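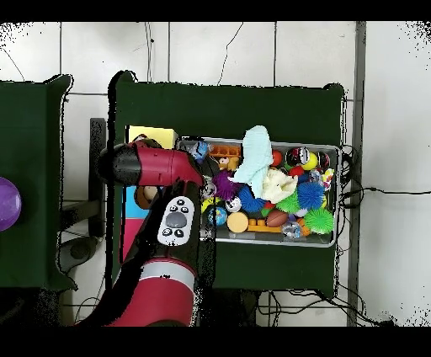

The Kistden trail camera is the one we lend to our own boar and deer counters, and after two winters strapped to a beech we're still very fond of it – even if the latch is stiff when your fingers are cold! It runs on five AA cells, weighs 135 grams without them and comes with a webbing strap. Please check with the landowner before you put one up.

Comments

Seraina Pichler: Lovely clear badgers on mine.

Beat Gruber: Does the strap fit a thick oak?

Johanna Zaugg: Mine did, just.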